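5th July. Gripper swap, second attempt

Took the Grallora fingers off both arms and put the Pevach ones on. Two screws per finger, of which one per finger is reachable by a human hand. Whoever drew that flange owns a very thin wrench and no friends.

Controller is still the Wanbridge box with the force limit at 400, units known only to the manual, which says "see settings." Settings says "see manual." Left it alone.

Ran homing, then open/close on each side until I got bored. Right gripper closes a hair later than left. It did that with the old fingers too, so I'm taking it off the list of things to blame Pevach for.
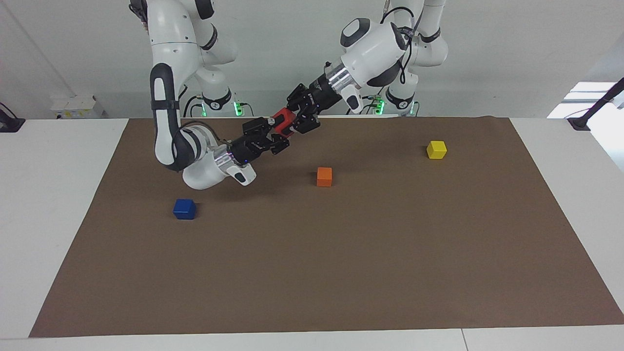

Handover is the test I care about, because that's where the Grallora set kept twisting the part. The routine brings both grippers together over the upper part of the mat, well clear of the paper, and for a moment both have fingers at the piece. Used the small red one for this. Blue, orange and yellow stayed down on the brown paper as the next customers. With orange sitting almost straight under the meeting point, a drop would land on it, so next time I'd start it farther toward the front, where there's nothing but bare mat.

6 handovers, 2 bad. Both bad ones were the late close again, so the fingers get a provisional pass and the timing gets my evening.

To do: copy the delay setting over from the Maldonado bench, where it supposedly works. Find the thin wrench. Put it back this time.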